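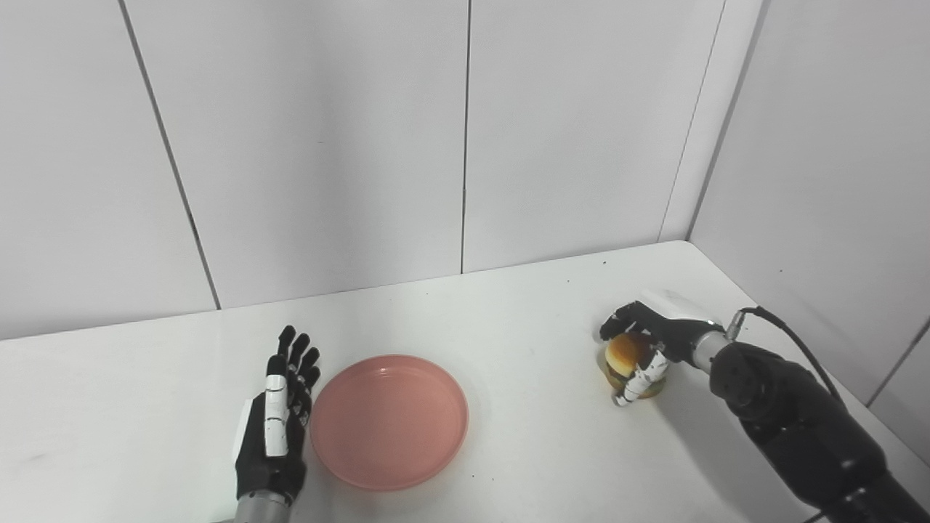 Slide 1. Start with the building, then the joints. Jeter is a two-storey clinic fit-out with interior wall linings supplied as factory-finished panels, and the talk covers how we set out the joints between them. Most of the defects on our list were at joints, very few in the panel faces. Point to the slide: smooth off-white panels, thin dark vertical seams, and a corner where two walls meet. On a pale wall a dark seam reads as a ruled line, so any drift from plumb shows up from across the room. Keep this to a minute.

Slide 2. Terms. Joint width is the gap as built. Joint movement is the change in that gap over a year. Tolerance is what the installer is allowed to miss by. The three get mixed up in specs, and the Gosselin drawings used "tolerance" for all of them. Read out the clause, don't discuss it.

Slide 3. Setting out. Two methods. Method A works from one end of the wall and leaves the cut panel at the other. Method B works from a centreline and splits the cut between both ends. We used A on the ground floor and B upstairs. Method A is faster to mark up. Method B halves the accumulated error at the corners, provided the centreline is right. Mention that Svyatoslav Stasiv's crew re-struck the upstairs line once after the door frames moved.

Slide 4. Corners. Butt joint, open joint or formed trim. We went with the open joint at 6 mm. The backing strip has to be dark and has to be continuous — a break in it shows as a light fleck at eye level. If asked about formed trim, Jemholm used it and the price is in the handout.

Slide 5. Movement. Panels were stored on site for 14 days before fixing. Readings were taken at the same joints in July and again in summer. Nearly all of the change was in the long corridor wall. Peiyu Liao has the full table and will take questions on the gauges. Don't read the numbers off the slide.

Slide 6. Sequence on site. Substrate checked with a straightedge, packers fixed, backing strip, panels, then sealant at wet areas only. Floor finish goes in after the panels. At Nosisach it went in before, and 3 rooms had to be trimmed at the base.

Slide 7. Changes to the standard detail. Add the backing strip to the elevation. Show the centreline on every sheet. Separate the tolerance clause from the movement clause.

Questions. Fire-rated walls are out of scope, refer to the handout. Stop by 10:40.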